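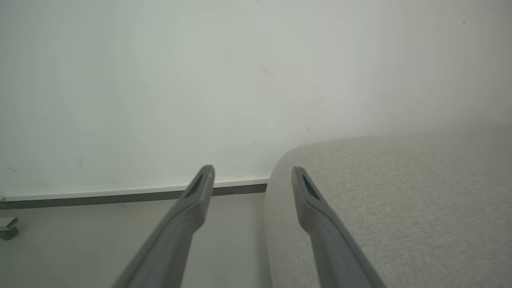 Wrist view, gripper open, nothing held.

flindetti_ops
Posted 7/19/21
Posting numbers from the view ablation on garment pickup. Training set is 539 teleoperated episodes, two arms, jackets and sweatshirts mixed. Policy A gets head and wrist views. Policy B gets head only. Each was run for 200 trials on held-out garments. A is clearly ahead on first grasp. On the handover from right arm to left the two are level, and I did not expect that.

brusine
How did you split held-out? By garment or by episode? If the same jacket appears in both sets, the first-grasp gap tells you very little.

flindetti_ops
By garment. Nothing in the test set was handled in training. The order of policies was shuffled within each session.
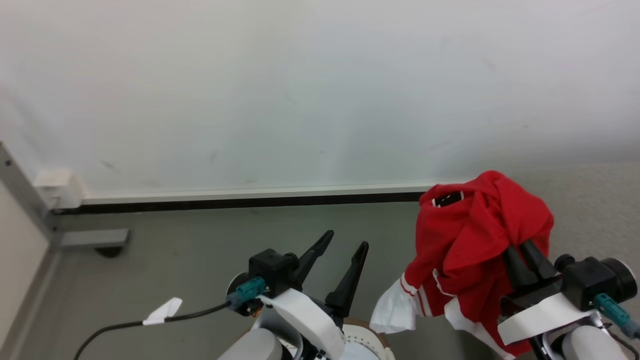 The handover starts with one arm holding the bunched garment and the other gripper open. My reading is that the wrist view on the free arm carries little until the fingers are close to the cloth. Before that it is mostly wall and floor, and the policy has to work from the head view anyway.

Mai
I disagree with that reading. A level result could also mean both policies are limited by something else – cable drag, finger width, the controller. Mask the wrist view only during handover and rerun. If A doesn't change, you have a case.

brusine
Agree with Mai. Also, 200 trials won't separate small differences at that stage. I would want 400.

trukeo_lab
We ran something close to this in June, following the masking procedure in Hjørdis Öberg's notes. Masking at test time alone hurt everything, as the network had never seen a blank input. You need dropout on that view during training or the comparison is meaningless.

Mai
Fair. Train with dropout, then mask.

flindetti_ops
Retraining with view dropout now, 2 seeds. I'll go to 400 trials on the handover only. I still think the cable is a minor factor, but I can log wrist torque while I'm at it.

brusine
Log it per arm, please. Summed torque was useless to us.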